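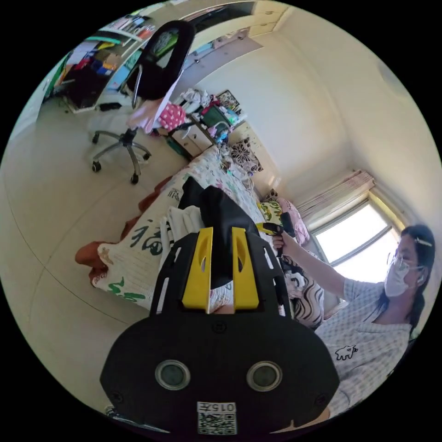
Home > Guides > Bedroom > Folding and Bedding

Section 3. Clearing and Making the Bed

1. Remove garments from the bed before straightening the quilt. Fold dark and white items separately.

2. Return clothes left on the chair back or nightstand to the Mollwood wardrobe.

3. Spread the quilt evenly, then fold the blanket across the foot of the bed.

4. Set the pillows against the headboard -- largest at the rear.

CAUTION: Do not load any wardrobe shelf with more than up to 3 folded blankets.

Last updated: January

Comments

Suqin Guo: Does step 3 apply to the narrow Urberg bed?

Gesari: Ours slides off unless it is tucked in first.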